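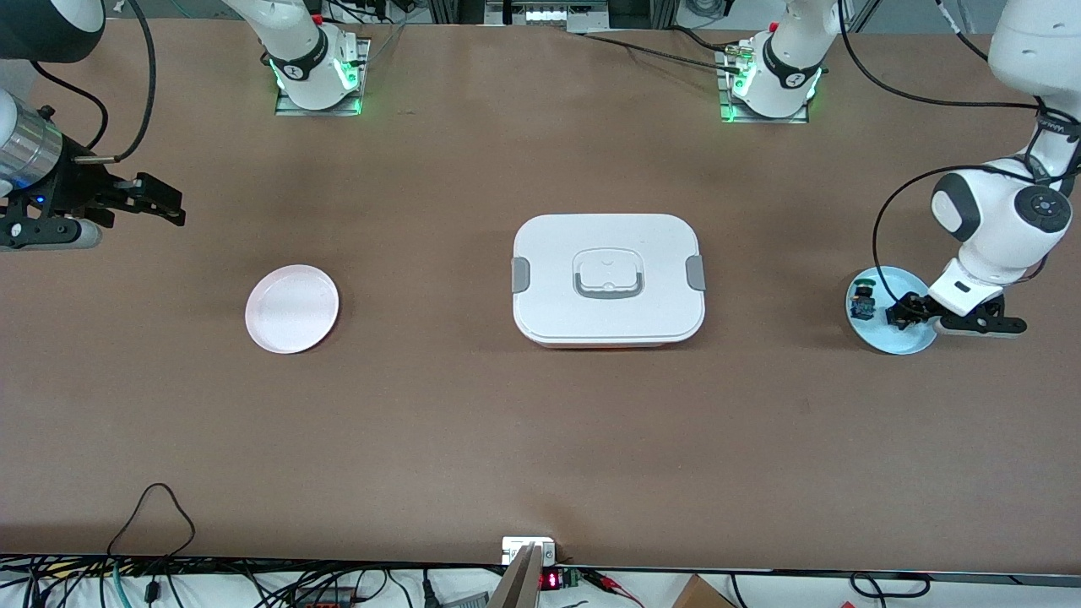 Figure 6.1 A lunch box between two plates, one pink and one light blue.

Chapter 6
Planning a Long Walk

My first long walk was the Mesbridge Way, and I planned it in one evening with a bus timetable and a map I'd borrowed from my sister. I had good boots, a bad map and far too many socks. By the second afternoon I was sitting on a wall outside Warinen, three hours behind my own schedule, wondering how a path that looked so short on paper could have so much up and down in it!

I still think about that wall when I start teaching this part of the course, so let's begin with the thing I got wrong. I had measured distance and forgotten height. Most people do this at least once (I've done it more than once, if you must know). You lay a piece of string along the trail, you read off the miles, you divide by your usual walking speed, and you get a lovely number that has nothing to do with the day you're going to have.

6.1 How far is a day?

Let's take the stretch from Prambridge to Warinen. The guidebooks list it as a single stage, and on flat ground I'd call it a comfortable day with time for a swim. But the trail climbs to a pass at 1,251 meters before it comes down again, and the way down is loose stone for the first hour. When I walk it with a group, I split it over 2 days and we sleep at the Begum hut, just under the pass on the north side.

Could a fit person do it in one go? Sure, plenty do. The question I want you to ask is who's coming along and what they'd like to feel like at supper. A group moves at the pace of its slowest walker, and that person is usually too polite to tell you they need a rest. Plan for them first and the others will find something to do - take pictures, look for marmots, complain about the coffee.

6.2 When to go

August is the busy month on this trail and I'd avoid it if you have any choice. The hut has 20 beds and they fill up early, the spring below the pass can slow to a trickle, and afternoon storms come over the ridge with very little warning. If your group can only travel then, start at first light and aim to be off the high ground by lunch.

Early fall is my favorite. The mornings are cold, the light is wonderful, and you may well have the whole pass to yourselves. Do check whether the hut is still open, though, as the closing date moves from year to year.

6.3 What this chapter covers

In the pages ahead we'll work through a full route plan for the Mesbridge Way, stage by stage. You'll learn to read climb from contour lines, to turn that into walking time, and to mark the places where a tired group can drop down to a road. We'll also look at food and water, and at what to carry for a night when you don't reach the hut. Keep a pencil and the fold-out map from the back of the book handy. The first exercise starts at the bridge in Prambridge, and you'll want to find it on the map before you turn the page.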